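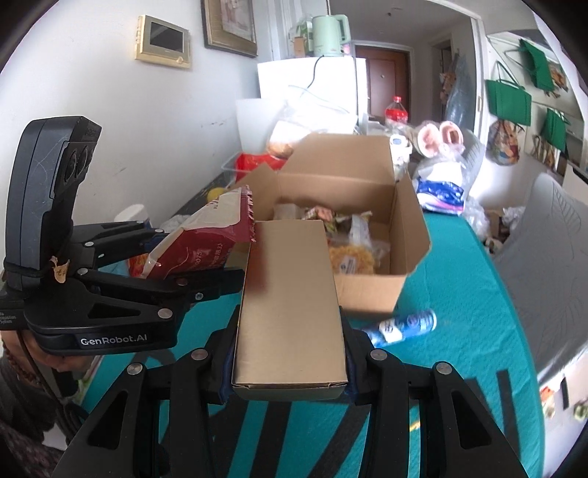
The Box on the Kitchen Table

I have been packing food parcels for other people since I was 19, and I still can't do it without taking over the whole table. First the cloth goes down (teal, at the moment, and it hides nothing), then the open carton goes in the middle, and then everything I've been hoarding for weeks comes out of the cupboards and starts rolling around. Candies, chips, a can that won't stay on its feet, bread still in its paper bag because I haven't decided if it's going in or if it's lunch.

I learned the job from Grethe Skov, who lived across the landing from us in Lisadau and sent a carton to her sister in Karnia every August. She packed like she was loading a boat. Heavy things low and in the corners, she told me, and nothing round unless it's wedged. I was allowed to hand her things. It took me two summers to get promoted to tape.

My own way is looser than hers. I start with the candies, and I leave them in a clear bag so whoever opens the flaps sees them right away. Then a small plastic container or two, with lids I trust. Flat packages go on their edges, like records, and you'd be surprised how many fit that way! Tall narrow cartons are my favorite thing to pack, because they stand up along the side and hold everybody else in place. I'll keep an empty one around for months if it's a good shape.

Chips are the problem. A bag of chips is mostly air, it takes up the room of a decent jar of jam, and it's the one thing everybody asks for. I've tried pricking the bag with a pin and pressing it flat (stale, terrible, don't) and I've tried sending them in their own box, which cost more than the chips did. These days they go in dead last, right under the flaps, and I write TOP on the outside and hope.

Then there's the question of the toy. I think every parcel needs something nobody can eat, even when it's going to a grown man with a mortgage. A plush pig is ideal. It squashes, it fills a gap, and it can ride all the way in its plastic wrapping so it doesn't come out smelling of whatever leaked. My cousin Oluf Frandsen got one from me the year he moved to Ladefoged for work, and he has never mentioned it once, but it was sitting on his windowsill when I visited.

I do weigh things now. The last big carton came out 39 grams over the limit at the Nesska counter, and I stood there with the tape half off, deciding who to leave behind. It was a bar of chocolate. I ate it on the walk home – no regrets.

For filler I've given up on anything you have to buy. Paper towels are great, and the person at the other end can use them. So are tote bags, folded or rolled. We have more of those hanging on the wall than two people could carry in a lifetime, and they pack down to nothing. Newspaper is fine too, if you don't mind the ink on your hands, and I always liked reading the old news that Grethe's sister sent back wrapped around the cups.

What I don't do is pack it all in one go. I leave the carton open overnight with the flaps up, and by breakfast I've thought of something else, or somebody in the house has dropped in a thing of their own. Last time it was a pair of socks. I put the kettle on, moved the candies over, and made room.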